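Grarnville Bench Group: Minutes, May meeting
Opened 6.30 pm. Minutes of the last meeting accepted.

1. Hand grippers, care and setup
Great news to start with: both hand-held grippers are back in service, and the Vasten pair has now logged 1,586 grasps between them. The left one had been closing late. The fault was a cable connector working itself out at the back of the housing, so it's been reseated and given a bit more slack (what a difference!). Agreed that cables are to hang free behind the hand, with no tape on the wrist.

Jaws to be wiped down every 200 grasps, and the screws on the perforated top plates checked at the same time. One plate had drifted slightly off centre, and it's lovely to see how much steadier the readings are with it squared up.

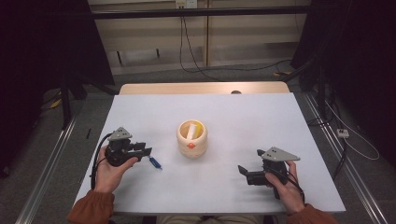

Zero position was the other long discussion. Everyone liked the new routine: open both grippers fully, hold for 5 seconds, close, then read the offset. Anything over 4 counts gets redone before work starts. It takes roughly a minute and saves a whole evening of puzzling over odd numbers.

2. Spares
The Vörös jaw pads have arrived and fit beautifully. The old pads will be kept as backups in the grey drawer. Still waiting on the Zalora cables. If they don't turn up by the next meeting we'll make our own, and there was no shortage of people keen to try.

3. Logbook
Please write down which gripper was serviced, left or right. Three entries just say "fixed". Colour tags to be trialled.

4. Other business
Request for a second torque driver, approved.

Closed 7.50 pm.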